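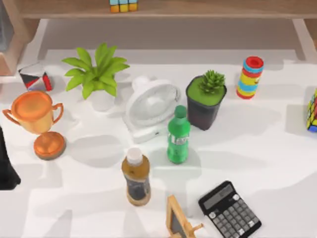 Subject: Re: Eel counts at the Femley weir, September tagging data

On Monday the Stulenness station wrote:

> We have 312 silver eels through the upper trap and only 49 detections at
> the lower antenna. Is the loss real, or is the lower reader missing fish?
> The Faramik board was replaced in the spring and we have not run a range
> test on it.

I would run the range test before reading anything into the ratio. Our lower reader on the Darwish had the same fault two seasons ago. The antenna was in tune at low flow and drifted once the water came up, and eels move mostly on high water at night, so the gaps fell on the hours that mattered.

Method we use now: float a test tag through the loop at 3 depths, near each bank and at midstream, and repeat when the river is up. Log the tuning value each time. If you get hits at the surface and none near the bed, the eels are probably passing under the field. They keep low in the channel.

Also check the timestamps. A reader that stores roughly 3000 records will overwrite the oldest ones if a dead tag lodges inside the loop and keeps firing. Filter for one code repeating at short intervals – that will show it quickly.

Some of the fish may simply have stopped above the weir. Ours have held in the pool for weeks waiting for rain, then gone through in a single night. I would keep the lower antenna powered until the first hard frost.

Can you post the raw file with the tuning column included?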